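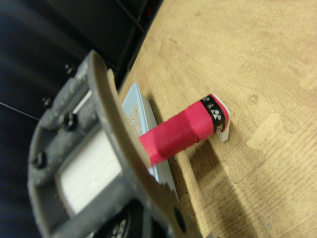 Asking the Right Questions Before the First Plant

An interview with garden designer Kwame Akolgo

Kwame Akolgo does not bring drawings to the first meeting. He brings a notebook and a soil auger, and he asks the owners to walk with him around the property while he says very little. "People want to show me the flowers," he told me. "I want to see where the water goes."

He has designed gardens for 13 years, most of them small, in and near Wurcombe. Before this he worked in a nursery at Fluren, where he learned, as he puts it, how plants die. "I watched customers buy the same shrub three springs in a row. It was a good shrub. They had clay, and they planted it at the bottom of a slope."

Our talk was mainly about drainage, a subject many owners prefer to leave for later. Akolgo thinks it should come before the patio, before the paths and certainly before the color of the roses. His test is simple. He digs a hole as deep as his forearm, fills it with water, lets it empty and fills it again. The second time he writes down how long it takes.

"On one site at Garnden the water stood for 29 hours," he said. "The owners wanted lavender. I had to tell them, and it was not a nice afternoon."

I asked what they planted in the end.

"Lavender! But in a raised bed by the kitchen door, with a lot of grit. Down below we put willows and iris, and now they like that part more. They sit there in the evening."

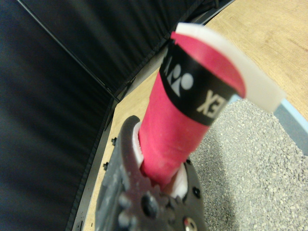
WURCOMBE, 10/10/25

We continued the conversation in his office, where the plans for a long, narrow garden were on the wall. It is 43 feet from the back door to the fence, and the whole of it leans toward the house. Work started in September with a shallow trench across the upper part, filled with gravel, and the planting will wait until spring.

"The client asked me why she is paying for a garden with nothing in it," Akolgo said. "It is a fair question. I told her to go outside the next time it rains hard and look at her back step."

He is less strict about style. He will use straight lines or curves, and he does not mind a lawn if somebody will really walk on it. What he refuses is plastic sheet under gravel, which he has removed from more gardens than he likes to remember. "After a few years there is soil on top, and the weeds grow in that. Then you have weeds and also plastic."

Does he have advice for owners who cannot pay a designer? He thought about this for some time.

"Wait one winter," he said. "Take a walk in it after every big rain, and put a stick in the ground where your boots get wet. Then plant away from the sticks — or choose something that likes to be there."

His own garden, he admitted, has 2 wet corners that he still has not fixed.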